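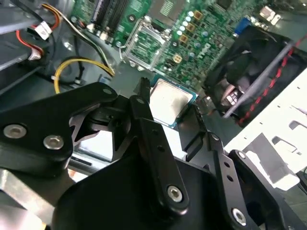
Notes de cours rédigées par l'équipe pédagogique Matériel et systèmes, Institut Flisden
Mises en ligne le 19 mai 2024

Architecture des ordinateurs, séance 6 : la mémoire cache

On attaque enfin mon chapitre préféré ! La dernière fois, on a laissé le processeur devant une mémoire centrale terriblement lente à son échelle. Dans notre modèle de cours (la machine Varela, celle des TD d'avril), un accès à la mémoire principale coûte 100 cycles. Cent cycles pendant lesquels une unité de calcul superbe, capable de terminer une addition à chaque battement d'horloge, attend sa donnée. Quel gâchis !

Le remède tient dans une observation toute bête sur les programmes : ils se répètent énormément. Une boucle relit les mêmes instructions, un compteur est consulté à chaque tour, un tableau se parcourt case après case. On distingue donc deux formes de localité, à connaître absolument pour l'examen.

Localité temporelle : une donnée utilisée maintenant a de bonnes chances de resservir bientôt.
Localité spatiale : quand on touche une adresse, on touche souvent ses voisines peu après.

Le cache exploite les deux à la fois, et c'est ce que je trouve si élégant. Il garde les données récentes (temporelle) et les charge par lignes entières, pas octet par octet (spatiale). Sur la Varela, une ligne fait 16 octets et le cache à correspondance directe en contient 64.

Où ranger une ligne ?

On découpe l'adresse en trois champs : l'étiquette, l'index, le déplacement. Avec des lignes de 16 octets, le déplacement occupe 4 bits ; avec 64 lignes, l'index en prend 6 ; tout le reste forme l'étiquette. Prenons l'adresse 1 471. Division par 16 : quotient 91, reste 15. L'octet cherché est donc le dernier de sa ligne. Puis 91 modulo 64 donne 27, notre index, et l'étiquette vaut 1. Refaites le calcul à la main avec l'adresse 253 (vous devez trouver déplacement 13, index 15, étiquette 0).

Le temps d'accès moyen

Une seule formule, mais quelle formule :

temps moyen = temps de succès + taux d'échec × pénalité d'échec

Supposons un succès en 2 cycles, une pénalité de 100 cycles et un taux d'échec de 5 %. On obtient 2 + 0,05 × 100 = 7 cycles. Passez le taux d'échec à 20 % (donc 80 % de succès, ce qui paraît encore très honorable) et on grimpe à 22 cycles, plus du triple !

Le piège des matrices

En C, une matrice est stockée ligne par ligne. Si votre boucle intérieure parcourt les colonnes d'une même ligne, chaque chargement sert plusieurs fois. Inversez les deux boucles sur une grande matrice : vous sautez d'une ligne à l'autre à chaque accès et le cache passe son temps à se vider. Même résultat, même nombre d'additions, durée d'exécution parfois méconnaissable. Essayez chez vous, c'est spectaculaire.

Pour la prochaine séance

Lire le chapitre sur les caches associatifs par ensembles dans le polycopié Hastent, exercices 3 à 5. Le TP aura lieu salle Onville ; apportez votre programme de parcours de matrice, dans ses deux versions, avec les temps mesurés.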